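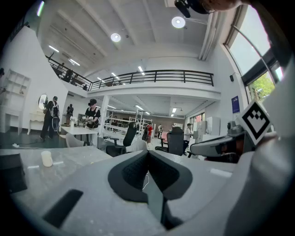 Open day at the Okabe building, Sakberg

Dec 5, 2022

I went along to the Okabe open day mainly to see how the old cannery had been converted. Parking on Dumum Street was full by ten, so I walked up from the harbour.

Gopinath Gowda led our group of 28. He worked on the heating and spent a fair while on the boilers, which came out in October. The building now runs on heat pumps in the rear yard – four of them, quieter than I expected.
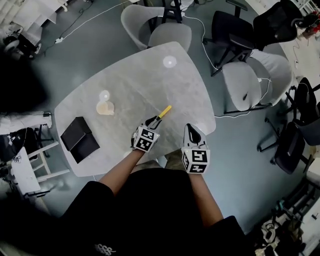

The windows were the other big cost. All 294 panes on the street side were replaced, and the new ones are double glazed. Gopinath said the heritage office wanted the original colour kept on the outside trim, so the painters matched it from a scraping.

The workspace is bright and open, over two levels. 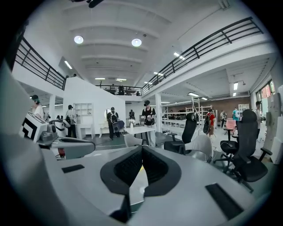
White ribbed ceiling and lights, Okabe building

Lunch was soup and rolls from Sketa, the café next door. The stair to the roof was closed. Tours run again in the spring and cost $3 at the door.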